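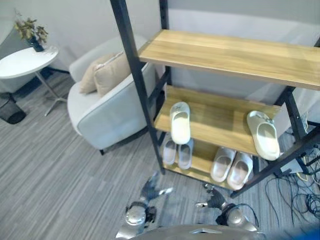 Asger reckons we should hold off on spare hands until October, when the Kjærgaard price list changes. I'm not so sure. One dead finger and we're parked for weeks, and a single spare from Trosoris is 2,250 before freight!

2025-04-17, planning notes, slipper task

Went through the wish list with Elspeth over coffee. Top of it is still the spare left hand (sorry Asger), then wrist cable guides, then a decent wrist camera. 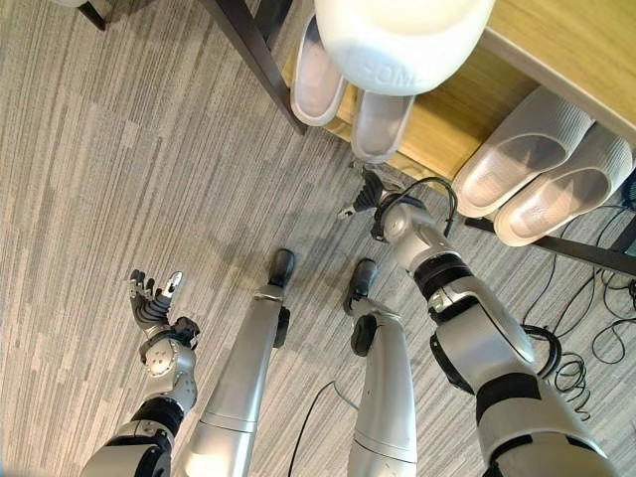 Cable guides are cheap, more than 50 a set but not by much, and I'd like 4 sets so the Drundby bench gets some too. Þórey wants velcro and a floor cover for the cabling thrown in. Fine by me, it can come out of consumables.
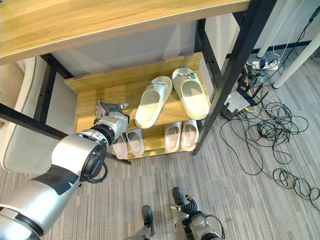 Second shoe rack: yes, a different height if we can get it, and a few more colours of slipper. I've pencilled in 200 for the lot and Svend thinks that's generous (he hasn't priced slippers lately).

Still to chase: freight quote from Ronport, and whether the service plan covers fingertips or only the motors. Bjartur has the contract somewhere.

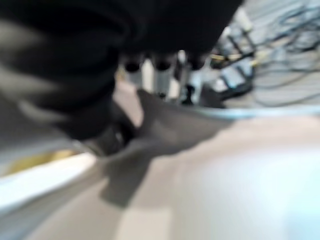
Wrist cam, motion blur. See camera line in budget.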